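Kovano Fund — Community Grants
Home News Apply Our projects Contact
Search this site Enter keywords Go
Last updated: December

Clornmont Lending Kitchen: progress report to the Kovano Fund

We've had a wonderful first half! The idea was simple enough — people borrow good kitchen kit instead of buying it — and Clornmont has taken to it faster than we dared hope. We have made 372 loans so far, and 23 households now come back every month. Jam pans went first (we had a waiting list by the plum season), then preserving jars and the big stockpots.
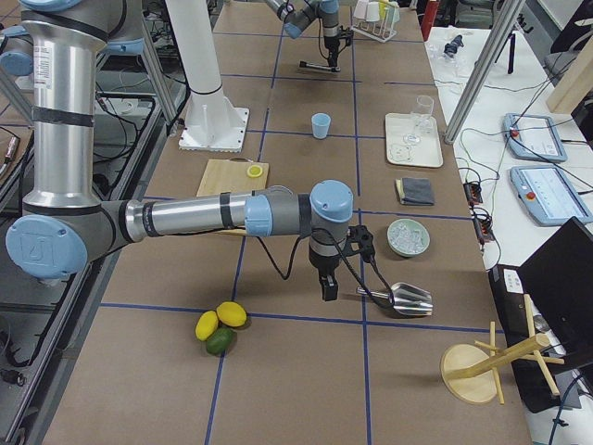 Opening hours were the main change. We began with afternoons only, which left out anyone at work, so we now stay open until 8 pm twice a week. The late sessions are already the busiest, and lots of people stop for a chat and a recipe swap on their way out.

The cookery evenings have been a joy. We planned for 12 places at each and had to find room for 20 at the bread one, with dough on every spare surface and a queue for the oven.
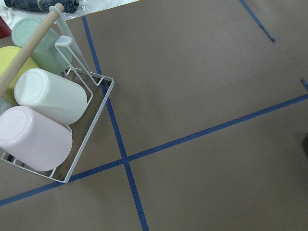 Spending is close to plan. Repairs cost less than we allowed, mainly thanks to the mending bench at Flovurum, but delivery costs more, as the villages along the Du are further apart than they look on the map. We would like to move the repair money across to cover fuel, and would be glad of your agreement before spring.

Two things are behind: the online catalogue still can't show what is out on loan, and the printed guide needs another round of checking.

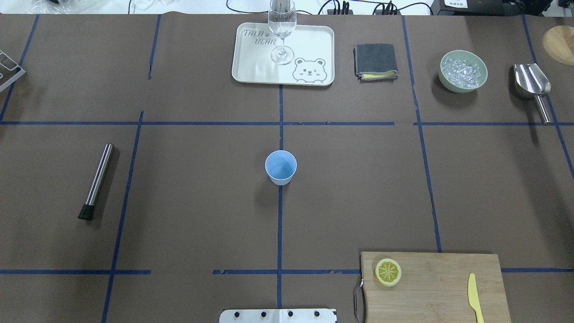 Next six months

- Get the catalogue showing live loans
- Start a monthly stop in the Du villages
- Run the bread evening again, twice
- Send you the full accounts with our next report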